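Subject: Re: [automation-users] Gripper budget - what are people putting down?

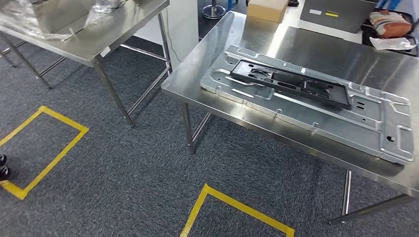
Quick one before the 9 o'clock call. We're costing the same job at Ostwood, black plastic bracket onto galvanised panel, and yes, budget more than the arm. Ploltalier quote came in fine on the headline price, then add fingers, cabling, a spare set of fingers. Nearly 700 on top, and that was before delivery.

On Mon someone at Drornberg wrote:
> We have to get our equipment request in by March. Is one steel
> table per station enough or should we ask for two? And did
> anyone get a decent price on grippers? Ogola want 400 each
> and won't budge unless we order more.

Two tables. Definitely two. One for the panel, one for parts and wrapping, otherwise the wrap ends up under the part. Ours are plain stainless, no complaints except the shine - ask your vision people before you order, might want a matt mat and thats another line on the form.

Ogola - same price here. They did move a bit when we asked for 3, but only on postage. Would still go with them for lead time.

Also put down floor tape. Sounds daft but it came out of my own pocket last year and I never got it back.

Not decided on service contract yet, anyone got one with Ploltalier? Worth it or just pay per visit? Need to know by Thursday realy.

Cheers, got to run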